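Project report: gripper stall near the counter edge
Group members: Rochelle McKinnon, Ju-won Ji, Wen-hsiung Tam
Supervisor: Helmi Koivisto
2025-05-01

Our simulated kitchen task asked the arm to reach over the counter and pick up one item. In April we set up a batch of 500 runs. The arm stalled with its fingers open in 32 of them, and the log gave a collision warning each time.
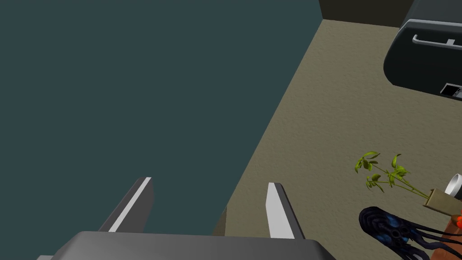 Figure 1. Wrist view with the open gripper over the boundary between the teal surface and the counter.

We first blamed the clutter on the right side of the counter. Ju-won removed the plant from the model and ran 20 of the failed cases again. All of them still stalled.

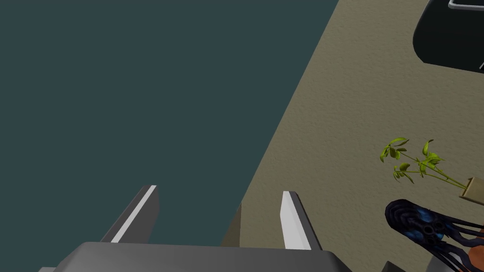

2 min read

The right finger sits close to the edge of the counter in both figures. Wen-hsiung checked the collision shapes and found that the one for the counter was bigger than the visible model. It stuck out past the edge by 4 cm. The planner treated that space as solid and the safety stop cut in.

We redrew the shape to match the counter. The same cases then ran without a warning. We have not yet repeated the full batch. Dinesh Liyanage has asked us to do this before the code goes on the real arm at the Prurkville lab.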